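Two-finger gripper on the rail axis: swap to the Wuvier or keep what we have?

Started by rkanaan, 7/7/25

rkanaan
We have two two-finger grippers to choose between for the bench cell and I'd like some opinions before I order spares. One is the Lukáč, which we have been running since spring. The other is a Wuvier on loan from the Durkasgate lab until August. Both have the wrist camera on the same bracket, so the view should be comparable.

So far the Lukáč has done 2964 open/close cycles on the counter. Grip force still reads within the limits on the sheet. What bothers me is the finger edges. They are scuffed along the ridges and the pads sit in a recess, so I can't tell by eye whether the wear matters.

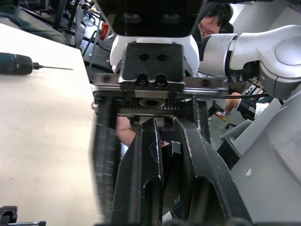 Lukáč fingers open in front of the rail and rack, wrist camera view.

The Wuvier fingers are slimmer and you see more of the part past them. It is slower to close though, and the controller drops the connection if I poll it too fast.

Rasha

pell_k
Grey marks on the ridges wouldn't worry me. Ours went like that in the first month. Check the inner faces with a straight edge. If those are flat, carry on.

sabina_j
I'd disagree with that a bit. Outer edges get scuffed when the fingers touch something on the way in, so I'd want to know what they are touching. With a toothed rack that close to the work you could be catching it on the approach. Have you logged the motor current while it moves in with the fingers open?

rkanaan
No, only while closing. I can add it.

tomsk8
Those are thick fingers. How much of the picture do you lose to them? We had the same problem and moved the camera back 30 mm, which helped more than changing the gripper did.

rkanaan
Enough that I have to approach from the side to see the rail properly. I can't go back 30 with this bracket, the cable is too short.

pell_k
Longer cable is cheaper than a gripper.

sabina_j
It is, but a longer cable on a moving wrist gave us dropped images at Lurnero. We went through two of them before we gave up and used a different camera. I would try the slim fingers first if you already have them on loan.

On the polling: what rate are you using? The Wuvier we tested was fine until we asked for position and force in the same cycle. Ask for them on alternate cycles and see if it stays up.

Sabina Jelínek

rkanaan
Same cycle, yes. Will split them.

tomsk8
If you end up comparing the two, use the same approach path for both. People change the gripper and the path together and then the numbers mean nothing.

pell_k
Still think you're replacing a gripper that works.

rkanaan
Could be. Split the polling this afternoon and no drops yet, but it's only been running for an hour. Approach current log is next.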